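The Laundry Question

I own 2 hampers, and at no point in the past ten years have both of them been empty. I bring this up so you understand my bias. When my editor asked whether I wanted to spend a week finding out if robots can do chores yet, I said yes before she got to the part about the fee, and then I went home and stared at a heap of T-shirts on my dryer with something close to hope.

I started with the easy end, which is floors. Robot vacuums have been around long enough that my parents have one, and theirs is on its third set of brushes. It does fine. It also eats phone chargers and gets itself wedged under the radiator, and my mother has learned to tidy the floor before it runs so that it can clean the floor. She considers this a fair trade! I'm less sure, but I've seen her baseboards and I've seen mine.

After floors, things get harder fast. Dishes are harder, beds are harder, and clothes are (everyone I spoke to agreed on this, usually with a groan) a nightmare. So clothes are what I went to see.

Seloven is a small company on the second floor of a former shoe warehouse, above a place that repairs espresso machines. The whole stairwell smells wonderful. Dela Quartey met me at the top with a visitor sticker and a warning that I was going to be bored. She runs the folding project, and before that she spent six years at Becerra, a commercial laundry that handles hotel linens, so she has opinions about sheets that I could fill another article with.

"People come in expecting a butler," she told me. "Then they watch an arm try to find a sleeve for a while and they start checking their phones."

I did check my phone, once. Mostly, though, I was hooked, and I think it's because I had never noticed how much I know about shirts. Pick one up off the bed in the dark and your hands sort it out. You find the collar, you give it a shake, you feel the hem slide past your thumb. I couldn't tell you how I do it. Quartey can't either, and that's more or less her whole problem, written on the whiteboard in her office as a single word: FLOPPY.

A coffee mug stays a mug whichever way you turn it. A shirt dropped on a table ten times lands in ten different heaps, and the part you want to grab may be tucked under all the rest. The software has to look at a lump and guess what's an edge, what's a fold and what's just shadow. Then the fingers have to get hold of one layer of cotton and leave the layer beneath it alone. I tried it myself with a pair of kitchen tongs when I got home, and I suggest you do too. I got a dish towel into something like thirds and had to sit down.

The current system has folded 507 garments this fall, Quartey said, and she was careful to add that "folded" is her team's word and her mother would want a lot of them done over. It's better with pants than with shirts. It's terrible with anything that has a hood. Someone on the team brought in a fitted sheet last spring as a joke and it still comes up at lunch.

Across town I had coffee with Mohammed-Awal Ankrah, who looks at this from the shop-floor side. He manages the packing area at Priden, a uniform rental outfit, and he has been pitched folding machines for as long as he's had the job. He bought one. It's a big, dull, reliable thing called the Plernamar, the size of a delivery van, and on a good shift it gets through 700 lab coats. But a person has to clip each coat to the feed bar by the shoulders, the right way up, every single time.

"So the machine folds, and my guys do the thinking," he said. "The folding was never the hard part. It's getting the coat out of the cart."

I liked him a lot for that. It's the same wall Quartey is up against, just seen from the loading dock. Give a machine a garment that's already flat and facing forward and it will go all day long. Give it a basket and you're back to hiring people, and Ankrah's people are quick. He's not in a hurry to replace them, he said, though he'd gladly hand over the cart, which is murder on everyone's lower back.

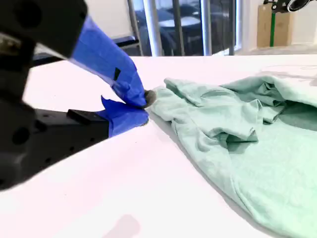 So can I buy a robot that folds my laundry this year? Not one I'd tell you to spend money on; for ordinary mixed laundry straight out of the dryer, you're still the best machine in the house.

I asked Quartey when that might change, and she made a face and offered me a pretzel. When I pushed, she said she'd be happy with a system that handles towels and plain T-shirts in a laundromat, with a worker nearby to take over the weird stuff. She wants to try that with one customer in December. A home version is a different conversation, mainly because of cats, kids, stairs and price. Her target for the laundromat is 150 pieces a day, a number I could beat on a Sunday if I were the kind of person who folded on Sundays.

Ankrah's guess was gloomier, but he did say he'd come look at the towels.

I've been paying attention to my hands ever since. Last night I folded a whole load standing at the kitchen counter, slowly, trying to catch the moment when I knew which end of the shirt was up. I never did catch it. The second hamper is still full.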